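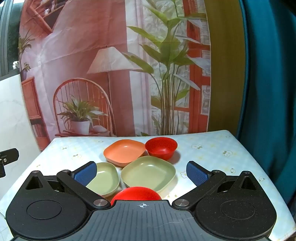
Weighing into a dish is what you will do most with your Lulent kitchen scale, so this section of the guide takes you from a bare platform to your first bowl of flour, with a few stops along the way for the things people write to us about. You don't need special containers, and the ones already in your cupboard will do nicely. Plastic dishes are especially handy, being light: a shallow square one with rounded corners, like the salmon-orange one at the back left, is lovely for chopped nuts or berries you want to spread out and look over, while a round bowl like the red one next to it is kinder to anything you plan to stir. Pick whichever you like and keep it close by.

Section 3: Setting Up and Weighing

Before you start

Please read the whole section through once before you press anything. It takes as long as a cup of tea, and the steps make much more sense when you know where they are headed. You will need the scale, the two AAA batteries from the small carton, the 100 g brass check weight in its cloth pouch, and a dish.

3.1 Choosing a spot

1. Find a level, solid surface. A kitchen counter is ideal, and a sturdy table is just as good.
2. If there is a tablecloth, smooth it out well, or fold it back and set the scale on the bare surface. A wrinkle under one foot can be enough to make the reading wander.
3. Press gently on each corner of the platform in turn. If the scale rocks, turn the small foot under that corner until it sits firm.
4. Keep the scale away from an open window, a ceiling fan, or a running dishwasher.

Note: The microwave is a popular place to leave the scale, and we understand why, with counters being what they are. It is fine for storage, but please bring the scale down before you weigh.

3.2 Putting in the batteries

1. Turn the scale over onto a folded dish towel.
2. Slide the battery door toward the word OPEN. It is snug the first few times.
3. Put both batteries in, following the plus and minus marks inside.
4. Slide the door back until it clicks, and turn the scale right side up.
5. Wait for the display to finish its start-up check. You will see every segment light up, then a row of dashes, then 0.

Caution: Don't mix old and new batteries, and don't use rechargeable ones in this model. Take the batteries out if the scale will be put away for the season.

3.3 Picking your units

The scale leaves the Netberg workshop set to grams. To change this, press and hold UNIT until the display blinks. Each short press after that moves you along through grams, ounces, pounds and ounces, and milliliters. Stop at the one you want and leave it alone for a moment, and it will stop blinking and remember your choice, even after a battery change.

Note: Milliliters are meant for water. Oil is lighter and honey is a good deal heavier, so for those please weigh in grams and go by your recipe.

3.4 Checking with the brass weight

We suggest doing this on the first day and then again whenever the scale has been moved to a different kitchen.

1. Turn the scale on with nothing on the platform and wait for 0.
2. Take the brass weight out of its pouch, holding it by the knob, and set it down in the middle of the platform.
3. Read the display. It should say 100 g. If it does, you're finished, and you can go on to 3.5.
4. If it says anything else, lift the weight off, hold ZERO and UNIT together until CAL appears, and set the weight back down. The word PASS will show when the scale has corrected itself.
5. Put the weight back in its pouch. Fingerprints and kitchen grease do add up over the years.

If you see FAIL in place of PASS, go back to 3.1 and check the feet. In nearly every case we hear about, the scale was rocking a little. Bujar Hodžić at our repair bench also asks that you peek underneath for crumbs. He has shaken a fair amount of rice out of these over the years and he would like you to know that it gets in from the side.

3.5 Your first weighing

Let's use flour, as it's the thing most people bought the scale for. The amount below is the one in the Hou family's everyday loaf, which is printed on the card in your box, but any amount will do for practice.

1. Turn the scale on.
2. Set your dish in the middle of the platform. The display shows the weight of the dish.
3. Press ZERO once. The display goes back to 0, and a small T appears in the corner to tell you the dish is being left out of the total.
4. Spoon in flour until the display reads 325 g. Go slowly toward the end and give the numbers a second to settle between spoonfuls.
5. To add the next ingredient to the same dish, press ZERO again and carry on.
6. When you lift the dish away, you will see a number with a minus sign in front of it. That is the dish and anything you zeroed out along with it. Press ZERO to clear it.

Note: A wide dish may hang over the display. If so, turn it a little, or press HOLD before you lift it off. The reading stays up long enough for you to find your glasses.

Caution: Let hot pans cool on a trivet before you weigh them. The platform is tempered glass and doesn't care for sudden heat.

3.6 Saving a dish

If you reach for the same bowl every morning, you can teach the scale its weight. Set the clean, empty bowl on the platform, hold HOLD until a letter appears, and let go. From then on, you can put the filled bowl straight on the scale, press HOLD briefly until you come to its letter, and read off just the food. It's very useful for leftovers that are already in their dish. A bit of masking tape on the bottom with the letter written on it will save you some guessing.

Dishes of over 400 g can't be saved. That leaves out most stoneware and the bigger glass casseroles, which can still be zeroed out the ordinary way in 3.5.

3.7 Turning off and wiping down

The scale turns itself off when it hasn't been touched for a few minutes. If you are a slow and careful baker (many of us at Gekus are), hold the power button as you turn it on and the display will show STAY, which keeps it awake until you press the button again.

Wipe the platform with a damp cloth and a drop of dish soap, and dry it with a soft towel. Please don't put the scale under the faucet or in the dishwasher. For sticky dough around the buttons, lay a damp cloth over the spot for a while and then wipe, and keep knives and toothpicks well away from the seams.

Messages on the display are listed in Section 4.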